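Bastholm Would Like Its Name Said Correctly, Please

Mar 28, 2025

The harbor town of Bastholm has been discovered again, this time by a travel site called Skendska, which sent a crew up for a long weekend and came back with a nine-minute video titled "The Last Honest Town on the Coast." Residents have watched it, some of them more than once, mostly to confirm what they heard the first time.

What they heard was "Bass Home." The host says it 2 times before the ferry has even docked, and keeps saying it through a bowl of chowder, a walk on the breakwater and a visit to the Myklebust bakery, where the woman behind the counter can be heard correcting him. He thanks her and calls it Bass Home.

The video also places the lighthouse in Bastholm. The lighthouse is in Ernalach, across the bay, and has been there for 153 years. Ernalach has noticed. A hand-lettered sign went up at its town landing within a day, reading "You Are Now Looking At Our Lighthouse," with an arrow.
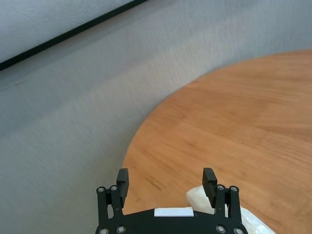
So how do you say it? Locals say "BAST-um," with the "hol" left out entirely, and they say it fast.

Skendska has since added a correction under the video. It fixes the lighthouse and spells Myklebust wrong. The bakery, which had been spelled right up to then, is taking it well — business is up, and there is now a cinnamon roll on the board called the Bass Home, priced a dollar above the regular cinnamon roll and the same size.

The comments are another matter. At last look there were 81 of them, most from people who grew up in town and moved away, which is the group that guards the place most fiercely. One long thread concerns whether the chowder on screen is even from Bastholm. Another is devoted to the host's rubber boots, which still had the price sticker on one heel. A few visitors wrote in to say the town looked lovely and asked where to park. The replies to them suggested Ernalach.

There is some history here. A magazine writer came through a while back and described Bastholm as "sleepy," a word that still gets brought up at the hardware store. That article at least got the lighthouse right, in the sense that it left it out.

Skendska says it plans to return in June for the boat parade, which draws about 61 boats in good weather and a good deal fewer in fog. The host has been invited to ride in the lead boat, on the condition that he practice.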